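# An open afternoon at Sitmont

The Sitmont workshop in Mimdale opened its doors one afternoon in November, and 124 people came through before the lights went off at six. Most had come to see the towels.

Isla Rutherford runs the folding project there. She began it after a laundry in Grosstead asked whether a small arm could take over its hand towels, and she has kept at it long after the laundry lost interest. The arms are printed on site, bolted together in pairs and taught by people who guide them through each fold by hand. By the time of the open day the group had recorded 2770 folds, 178 of them on terry cloth.

Terry is the hard one, Rutherford told visitors. It stretches at the corners and a fingertip can catch in the loops. Patterned borders help, as the software can find the end of the towel more easily when the colour changes.

Visitors were allowed to guide the arms themselves, three minutes each. A retired upholsterer from Mimdale did best. Several children asked to try socks and were told to come back next year.

The talk afterwards was short. Rutherford said the next job is speed, and that a person at the Grosstead laundry is still far quicker. The group is also trying a new control program, called Didenko, which decides for itself where to take hold of the cloth. It will be tested on tea towels first.

Sitmont plans another open day in the spring. Entry is free, but places at the arms must be booked.

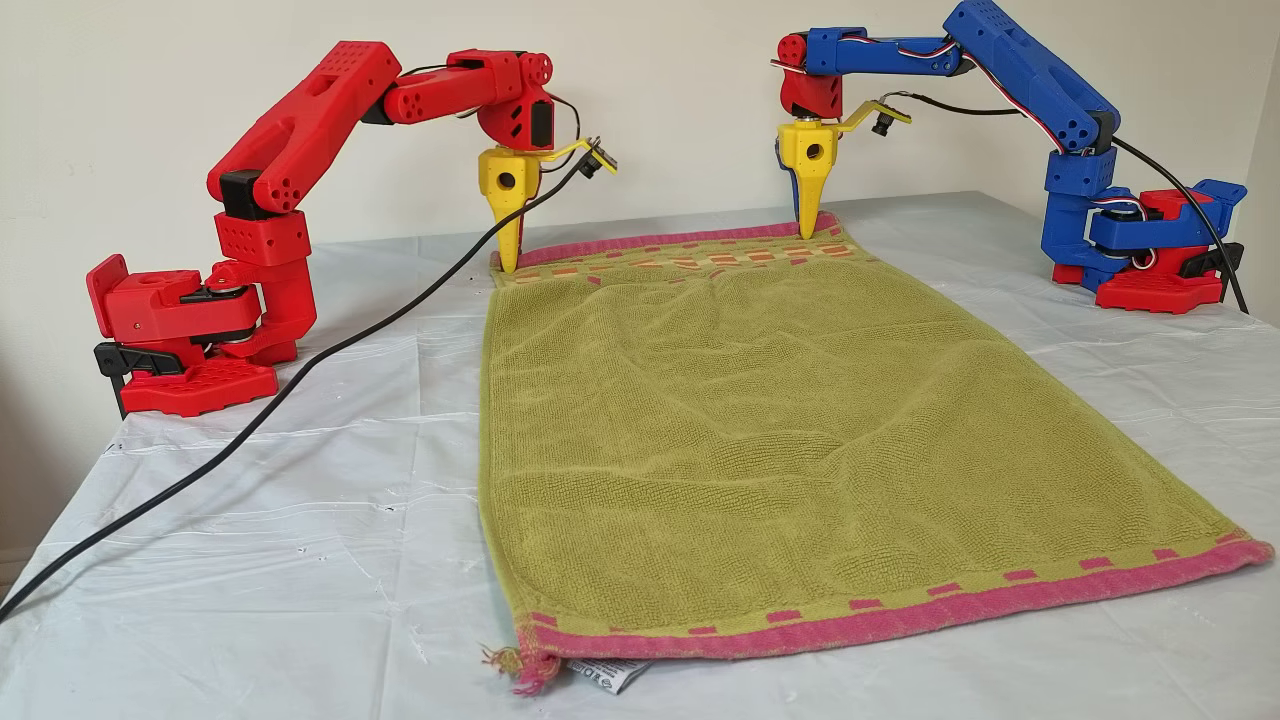
*The two arms at the far corners of a green terry towel.*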